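Unit 4: Reading the Psalms of Lament

Reading for this unit: Psalms 13, 69 and 88, and the Craddock handout, sections 1 and 2.

4.1 Form

A lament is a prayer made in trouble. Most laments in the Psalter share a set of parts: address to God, complaint, request, statement of trust, and a promise of praise. The order varies. Psalm 13 has nearly all of them in six verses. Psalm 88 has address and complaint but no closing praise, and it ends in darkness.

4.2 Psalm 69

The speaker begins in deep water with no foothold. The water stands for enemies, shame and illness by turns, and the text does not settle on one. Verses 22 to 28 ask for harm to come to the enemies. Verse 30 turns to thanks. Mark the turn in your copy and note which verbs change tense in your translation.

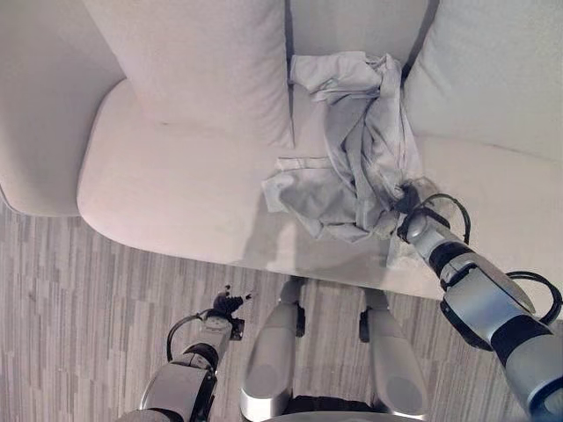 4.3 Individual and communal laments

Check the pronouns first. "I" and "me" point to an individual lament, "we" and "us" to a communal one (Psalms 44, 74, 79). Some psalms mix the two. Psalm 69 is individual until its last verses, which speak of Zion and the cities of Judah.

Written work

Choose one lament not covered above. Label its parts by verse number and write one paragraph of 50 to 100 words on any part that is missing. Due at the end of October.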